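March, late, after the second block

Sweeping task again for most of today.
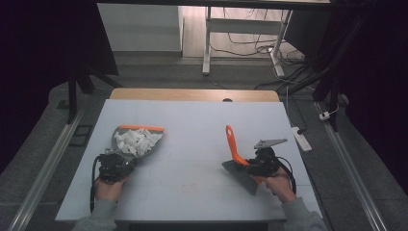 Yoga Nair thinks the sweeping set is too clean and that a policy trained on it will fall over the first time a scrap lands somewhere awkward. I wrote that on the whiteboard by my desk and left it there.

We're at 2238 demonstrations across all the tasks, 1358 of them with both hands. Sweeping was the one I'd been putting off. The dustpan hand doesn't do much, and that is the trouble with it. If the pan drifts while the brush is moving, the model learns the drift too. I spent the morning reading back the left-hand trajectories from the Zurwood runs and you can see it plainly in the plots – a slow creep away from the brush, in nearly every episode.

So I changed the instructions. Set the pan first, hold it, then bring the brush in. Did 110 episodes that way and threw out 20 where the tracking dropped. My wrists are sore.

Trained a small model over lunch on the new ones only. On the validation split the left-hand error came down and the right-hand error stayed where it was. I don't know yet if that means anything on the arm. Segers has the arm until the evening slot, so the rollouts will have to wait.

Talked to Yoga again around four. We agreed to keep the new instructions but scatter the paper more widely at the start, and to keep a portion of episodes where the first stroke misses and gets redone. I'd been deleting those. Probably shouldn't have. They're still on the Grallau drive, I think.

Need to rename the folders before I forget which is which. Home by seven, leftover soup.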